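I've been meaning to talk to the distiller at Nenascombe for ages, mostly because I drank far too much of their rye over the winter and had questions (so many questions!). We sat down over two small pours and I forgot to take notes for the first part, so you'll have to trust me that it was good.

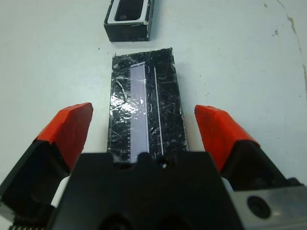 So why rye, when everybody around you makes bourbon?

"Because I like it, and the farm next door was already growing it."

Fair enough! The mash is mostly rye with a little malted barley, and it ferments slowly. "It foams like crazy," the distiller told me. "The first May we ran it, I was mopping until midnight." 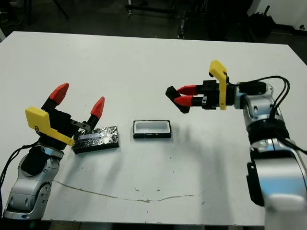 Skevberg Whiskey Club

I asked about the Roludel, their cask-strength bottling, which I love and my brother-in-law can't stand. It comes from 13 barrels, all kept on the warm side of the warehouse. "People tell me it's too spicy," the distiller said. "I tell them to add water – a teaspoon, then wait a bit." I tried it that way and got orange peel and something like gingerbread, and the burn eased right off.

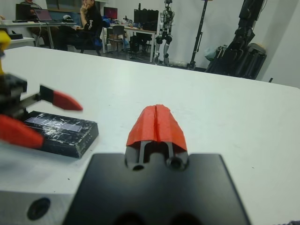
Page last changed: February 26, 2024

We got onto price after that. A bottle of the standard rye is 29 dollars at the door, and I said I'd have paid more. "Don't say that too loud," came the answer, "my accountant will hear you." 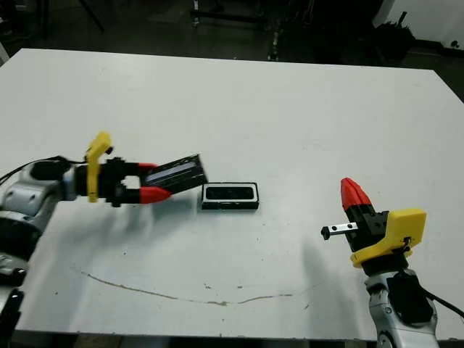

Then I asked what's coming next, and there's a peated batch asleep in old wine casks – no date for it yet. "I taste it every month and I keep changing my mind," the distiller said. I offered to help with the tasting and I'm still waiting to hear back.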